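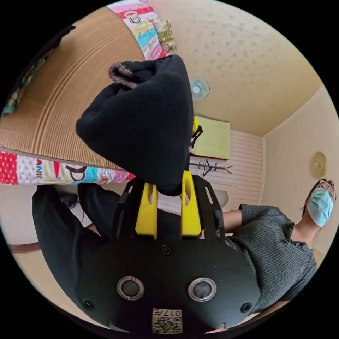

Tempo de leitura: 2 min

Garra não solta tecido grosso - alguém já viu isso?

rallow_pt
Pessoal, estou a adorar trabalhar com garras de dois dedos em têxteis, mas apanhei um susto. Com malha grossa, o dedo esquerdo fica preso no fim do curso e não abre. O comando chega, o motor zumbe, e nada! Em 100 ciclos com algodão fino, zero problemas. Com malha, travou 2 vezes na mesma tarde (16 de março de 2026, ficou no registo). Da segunda vez o motor aqueceu tanto que desliguei tudo à pressa.

meng_q
Que caso giro! Abre a guia e procura fio. Tive isto em janeiro com um cachecol: um pelo minúsculo enrolado no eixo, quase invisível. Limpei com pinça e voltou a correr lindamente.
Qianru Meng

donati77
Discordo. Fio dá atrito aos poucos, não um bloqueio seco no fim do curso. Isso cheira-me a limite de corrente mal posto: a garra fecha com força a mais, o tecido comprime e o dedo encrava na guia. Que valor tens?

rallow_pt
300 no fecho e 100 na abertura, na escala do controlador. Herdei o ficheiro assim.

donati77
Pronto, está aí. Fechas com o triplo da força com que abres.

meng_q
Continuo a achar que há fio lá dentro :) Os dedos têm ranhuras e a malha adora ranhuras. Mas concordo que os valores estão maus.

Xiaoqing Han
Antes de afinarem seja o que for: o que me preocupa é o motor a zumbir contra o batente sem nada o cortar. Se alguém tiver a manga ou a mão por perto quando aquilo se solta, leva com o dedo da garra. Ponham um corte por tempo de bloqueio e não puxem o tecido com a alimentação ligada. Eu puxei uma vez, fiquei com a unha preta.

rallow_pt
Confesso que puxei... com a alimentação ligada. Não repito.

greron
O corte por tempo vale ouro! No Pumum está no menu de proteções, vem desligado. Baixa também o fecho, a malha segura-se com pouquíssima força.

rallow_pt
Atualização! Desmontei a guia e a Qianru tinha razão em parte: havia um novelinho de pelo atrás do dedo esquerdo. Limpei, igualei fecho e abertura a 100 e liguei o corte. Já abre com malha e tudo, estou contentíssimo.

donati77
Mudaste três coisas ao mesmo tempo, assim não se sabe qual foi. Volta a pôr 300 com a guia limpa e testa - com o corte ligado, claro.

rallow_pt
Justo. Faço isso amanhã e ponho cá o gráfico da corrente.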